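Fellthorpe Studios
Workroom and Bench Safety Check, with comments
Date of check: 23 Nov 2019
Area: upstairs workroom, white tables, supply closet, back stairs
Previous check: June
Marking: OK, FIX (someone has to do something), WATCH (look again next time)

DOORS AND WAYS OUT

1. Main door opens fully and closes by itself. OK
Closes with some enthusiasm. Mind your heels.

2. Back stairs clear from top to bottom. FIX
Two flattened boxes and a folding chair on the landing. The chair was there in June, when I was told it was leaving soon.

3. Exit sign lit. OK

4. Path between tables at least 30 inches wide. WATCH
Passes if the stools are pushed in. The stools are never pushed in. I pushed them in, measured, and wrote down a pass, and I am not proud of it.

FIRE

5. Extinguisher on its hook, gauge in the green, tag current. OK
Somebody has hung a scarf on it. Scarf removed and left on the coat rack.

6. Smoke alarm tested. OK
Very loud. Apologies to the Sheehan office downstairs, who I did mean to warn.

7. Trash emptied, no paper stacked near the heater. FIX
The stack is the old Billey catalogs. They may be sentimental, but they are also directly beside a heater. Move them to the closet or recycle them.

8. Space heater plugged straight into the wall. OK
A first for this building.

POWER

9. Wall outlets firm, no cracks or scorch marks. OK
The one by the window wobbles slightly if you wiggle it. Please stop wiggling it.

10. Power strips: one per outlet, none plugged into another. FIX
Found a strip feeding a strip feeding a phone charger. Taken apart on the spot. The second strip is in my desk drawer and can be visited by appointment.

11. Plugs and cords free of cuts, tape and crushed spots. FIX
One extension cord with tape on it. I peeled back the tape and wished I hadn't. Cord tagged and pulled from use. The replacement should come from Pevau with the next order, and until then the far table does without.

12. No cords across the walkway. OK
None on the day. I'd like to believe this is a habit.

TABLES AND CABLES

13. Tables level and steady. WATCH
The one nearest the closet rocks. The folded card under its leg has been promoted to a thicker folded card.

14. Tabletops wiped down, no sharp scraps left out. OK
Good work on this one. I ran a cloth over all of them and it came back nearly clean.

15. Spare cables coiled, tied and put away. FIX
We have been over this. A cable that lives on the table gets leaned on, tugged at, and in time taken over the side by somebody's sleeve, along with whatever is on the end of it. The rule on the closet door is still the rule: wide loops, one tie, on a hook.
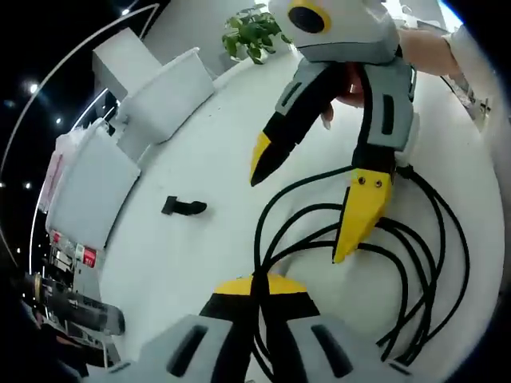 Loose loops are better than the tight little knots we used to get, so I'll give credit for that much. A tight wrap around the hand and elbow puts a twist in the cord and is hard on it near the plug. Loose loops with no tie, though, are only resting between tangles. There's a bag of 77 reusable ties on the second shelf, and the bag was still sealed when I checked.

16. Cables in use have some slack and aren't pulling at the connector. WATCH
If you have to lean toward the wall to keep working, the cable is too short. Get a longer one.

17. Black cables labeled at both ends. FIX
All our cables are black. Choosing the right one is currently a matter of faith and tugging, and the tugging is how connectors get ruined. A strip of masking tape with a word on it will do. "This one" is not a word for these purposes, and I've already removed that label twice.

SUPPLY CLOSET

18. Heavy items on the lower shelves. OK

19. Top shelf not overloaded. FIX
Limit is posted on the upright. I don't have a scale in there, but the shelf has started to smile. Take down the paper boxes first.

20. Step stool present, feet intact. OK
Present, intact, and being used as a plant stand. The plant has been given notice.

21. Light works. WATCH
Works on the second try. If it gets to the third, I'm calling the electrician.

FIRST AID

22. Kit in place and stocked. FIX
Plenty of gauze, one bandage. We have a budget of up to $235 for safety supplies, so please ask before things run out.

23. Emergency numbers posted and readable. OK
Reprinted in larger type after several of us admitted to squinting.

TOTALS AND DEADLINES

Marked FIX: 8. The stairs, the catalogs and the cables are to be done within 3 days. None of those needs a purchase. Labels and the top shelf by the end of the month. Bandages and the replacement cord go on the next order. The doubled power strip is already dealt with.

I'll walk around again once the three-day items are due, starting with the landing. If the folding chair is still there I'm taking it home.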